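Print this review | E-mail this review

The Dondora Switch Box: Three Modules, Two Handles, One Very Satisfying Knob

I have a drawer full of things that were supposed to be good for fidgeting. Most of them do one trick, and by Wednesday I have lost interest in the trick. So when Dondora offered a desk-sized box of buttons, switches and dials, with no screen to charge and no app to forgive, I cleared some space and made a fairly weak promise to return it on time.

The idea is simple enough. Three modules are joined side by side into one long box, and each has its own stuff to press, flip or turn. You could call it a busy board for people with jobs. Dondora calls it a "control practice platform," presumably after a long meeting.

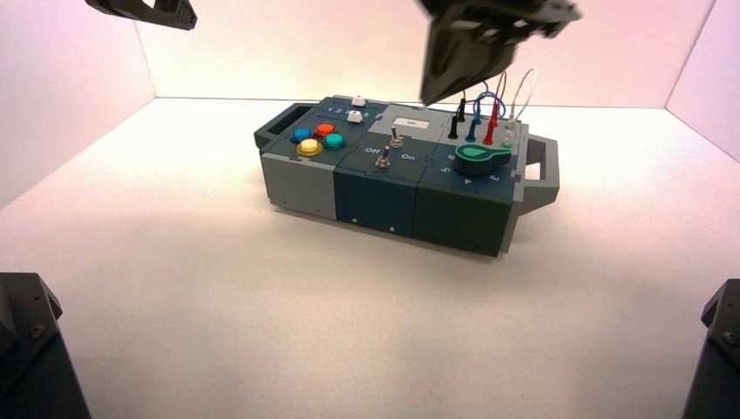

The whole box, gray handle at each end and green knob on the right.

Let's start with the handles, as I did. There is a loop at either end with a proper opening through it, and they make the box look like something you would carry out of a submarine. My hands are on the large side and I had no complaints. I took it from the office to the kitchen table and back more often than a review strictly requires.

The arcade buttons are the crowd-pleasers. You get four of them – red, blue, yellow and a bluish green – set in a diamond, which anyone who has held a game controller will read at once. The caps are domed and glossy and want to be hit. They also want to be wiped, because glossy and fingers have never been friends. The press is deep, with a clack I enjoyed very much and the rest of my household enjoyed for one evening.

The middle module has a pair of silver toggle switches. The front one is marked "Off" and "On," and I wish more of my appliances were that candid. Both snap over with real resistance. If I were buying this for a small child I would want them a touch looser, but I am buying it for me.

Over on the right is the big green knob, with a paddle-shaped pointer and numerals curving around it. It's my favorite part. I set it to 3 when I sit down to work and to 2 when I stop, and neither setting does anything.

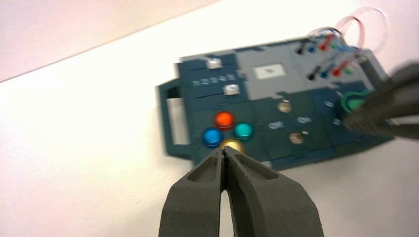 Sliders and buttons at the left end, by the cut-out handle.

The two sliders are where my enthusiasm dips. The knobs are small, white and square, and the numbers printed alongside are small as well. In evening light I was setting them by faith. They run smoothly in their tracks, but next to those buttons they feel like they came from a more modest product. A bigger knob would fix it, and I'd pay for the extra plastic.

There are test-lead plugs too, in two rows of sockets along one edge. They pull out and go back in with a firm little push, and plugging them in is oddly calming work. The manual gives them half a page. It gives cleaning two.

As for the competition, the Futton is cheaper and has more buttons, but it slides around on a bare table like a hockey puck. The Dondora stays where you put it. I did my own endurance test, up to 1000 presses of the yellow button over one long phone call, and it still clacks as it did in April.

Verdict: 80 out of 100. I took points off for the sliders and the manual. I have not sent it back yet.

Comments (3)

slowsolder: Agree on the sliders. I put a dab of bright paint on mine and now I can at least find them.

plaidthermos: Does the knob click at each number or just glide? That's the whole purchase for me.

kitchen_tinkerer: Bought the Futton after your last review. It is now under the couch. Thanks.

Recent reviews
Cokley folding bench: good legs, bad hinges
Ledesma label maker, second edition
Futton button board
Ledesma 589 desk lamp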